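Practical 8: Sorting loose wire with two arms

Robot Handling, second-year option
Handout by Qusai Jaber, revised April 25, 2020

Read this before you come to the bench. You will work in pairs, and each pair has one slot. The written part is due with the rest of your December logbook work if you are on the late track, otherwise at the end of term.

The task

Take single wires out of a mixed tangle and put each one in the compartment for its colour. Both arms must be used. One arm holds the tangle still while the other pulls a strand free. You may swap the roles as often as you like.

What to prepare

Install the Ellik control package and check that it starts. Last year's version will not read the new calibration files. Bring your own grasp table, saved as plain text, with one line for each wire colour. Set the speed limit to 300 in the settings file. The default is 1,000 and is too fast for this practical.

Running the session

Home both arms before you load anything. Spread the tangle a little by hand, then step back and close the enclosure. Start with a strand that has a free end. Pulling from the middle of a loop tends to lift the whole bundle, and you will lose time putting it back.

Record every attempt, including the failed ones. For each, note the colour, which arm pulled, where along the wire it gripped, and the result. If a strand catches, stop the pull, lower the gripper and open it. Do not increase the force.

Wires and arms at the bench: a wrist view, then the fixed view of the table.

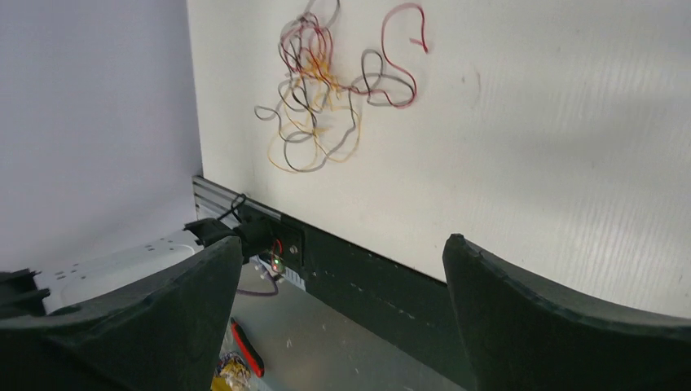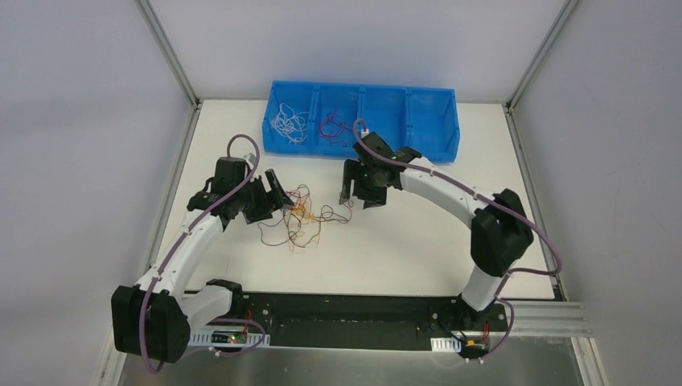 Margus Mockus writes that the grasp table matters less than the order in which you take the colours. His pair, working under the team name Fajardo, lost most of their marks by starting with the longest strands, and he would now clear the short ones first, even if that leaves one arm idle for a while. He also asks that pairs write up the holding arm properly, as most reports he read only covered the one that pulled.

Marks are given for the log and the discussion. The number of wires sorted is not marked.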